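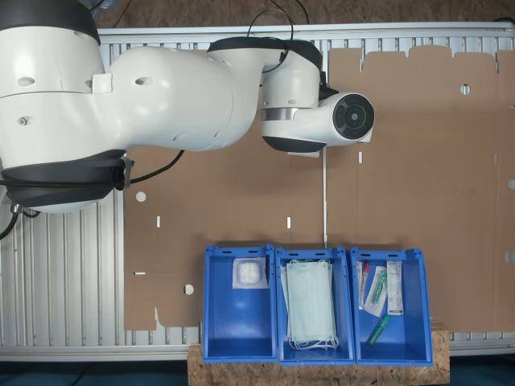 Kiteo: Shared Packing at Bratamero
Progress report to the Assunção Fund, second reporting period
Prepared by Amparo Vidal, project lead

Where we stand

When we last wrote to you, the robot arm was bolted down and not much else was ready. I'm very happy to say that has changed! Kiteo now has a working trial cell, a packing crew that has strong opinions about it, and a first run of supply kits that went through our normal inspection alongside the hand-packed ones.

We packed 572 kits with the arm doing part of the picking during this period. The plan was 500. Of those, 144 needed a person to step in at least once, usually to free an item the gripper couldn't get hold of or to set one straight in its bin. That is more help than we'd like. It's also a far better starting point than we had in February, when the crew was stepping in on nearly every kit and Ramesh Vashisht was rewriting the pick order over lunch.

Every kit is still checked and closed by a person, and we have no plans to change that during the grant.

What the arm does and what it doesn't

Our clinic kits are small and fussy. There are face masks, capped tubes, dressings in clear packets, little labeled boxes. All of it is light, some of it is slippery, and the masks have ear loops that catch on anything. Before Kiteo, a packer stood at the long bench for a full shift and reached across it for every item in every kit.

The arm has taken over the reaching for tubes and small boxes. It handles sealed packets on a good day. Masks are still mostly ours, because the loops tangle in the stack and the gripper comes up with two or with none (Bethel Kumsa has been trying different ways of stacking them and thinks alternating the direction of the loops will help). We'll have numbers on that next time.

We keep the layout at the cell simple: open-front blue bins side by side, within the arm's reach, and flat cardboard over the slatted tabletop. The cardboard was Bethel's suggestion. Tubes used to settle in the grooves between the slats, and fishing them out took longer than packing the kit. Box blanks were already in the building, so the fix cost us nothing. Sheets get swapped when the edges go.

What has changed for the crew

This is the part I most wanted to write, and I've asked people to let me use their own words where I could.

The biggest change is that packing jobs now rotate. A shift has a cell operator, a finisher and a stocker, and people trade places at the break. The operator watches the arm, clears it when it stops and writes down why. The finisher adds what the arm can't, checks the kit against the sheet and closes it. The stocker keeps the bins filled the way the arm needs them, and this has become a real skill. A bin that a person can pick from all day may be hopeless for a gripper.

Rodica Vlad has packed with us longer than anyone on the crew and was the most doubtful when we started. She now trains the others on stocking. Her note for this report reads: "My shoulder is better and my patience is worse. It is slow. But I like that when it stops, I am the one who knows why."

She's right that it's slow! A practiced packer still beats the arm easily on a single kit. What the crew has noticed is how they feel in the last two hours of a shift, when reaching gets tiring and mistakes used to creep in. Dineo Radebe, who runs inspection, is comparing error slips from before and after the rotation began. She has asked me not to report a result until she has a full period of slips, so I won't, but she's enjoying the work and I'm looking forward to reading it.

Pay has stayed the same or gone up. Operators get the equipment rate for the hours they spend at the cell, as we agreed with you in the grant letter. No one's hours have been cut. Two people asked to stay on hand packing only and they are doing that.

What hasn't gone well

The stop log was a mess for the first half of the period. We had a paper sheet and the Prenum software, and they disagreed constantly — the software recorded every pause, including the ones where the operator only wanted to look at something. We now log in Prenum alone, with a short list of reasons the crew wrote themselves. "Loop" is the most used.

We also underestimated noise. The arm itself is quiet, but the stop alert was set far too loud for people standing beside it all shift. It took us too long to turn it down, and the crew had every right to be annoyed.

Training ran late as well. We promised you that every packer would be signed off as an operator by now, and four still have their last session to do. Those sessions are booked.

At the cell

Most of the learning happens with the arm waiting over the bins and two or three people arguing about what it should try next. String and cable-like bundles, crumpled paper, small odd shapes: Ramesh likes to put awkward things in front of it between kit runs, and the crew has started bringing him candidates. It's a cheap way to find out which items in a new kit are going to cause trouble, and it has already changed how we ask suppliers to bundle things. The status light has turned out to be useful too — people glance at it from the bench before they walk over.
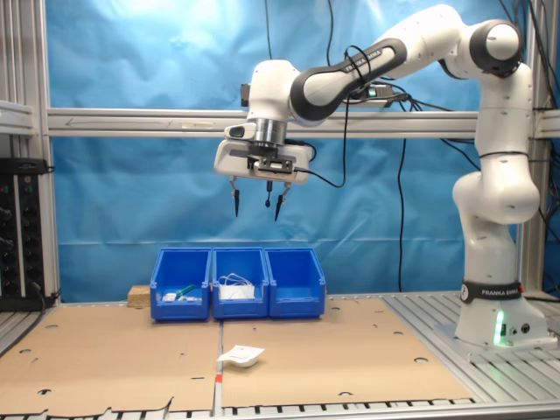 Plans for the next period

Our target is 900 kits through the cell, with the share needing help brought down as far as we can get it. Bethel's mask stacking gets a proper trial first. Ramesh will work on sealed packets, where the gripper tends to pinch the edge and drag.

Dineo's error comparison will be finished and sent to you in full, whichever way it comes out.

We'd also like to move the finisher's station closer to the cell, so that the person there can talk to the operator without turning around. Rodica has drawn a floor plan in pencil and it's better than mine.

Budget

Spending is within the approved lines. We're underspent on fixtures, thanks largely to the cardboard, and slightly over on training hours. I'd like your approval to move the fixtures balance into training, which would cover the remaining sign-offs and a refresher for everyone once the masks are running. The ledger summary is attached separately, and Ramesh and I are happy to host a visit any morning. The crew would love to show you the cell.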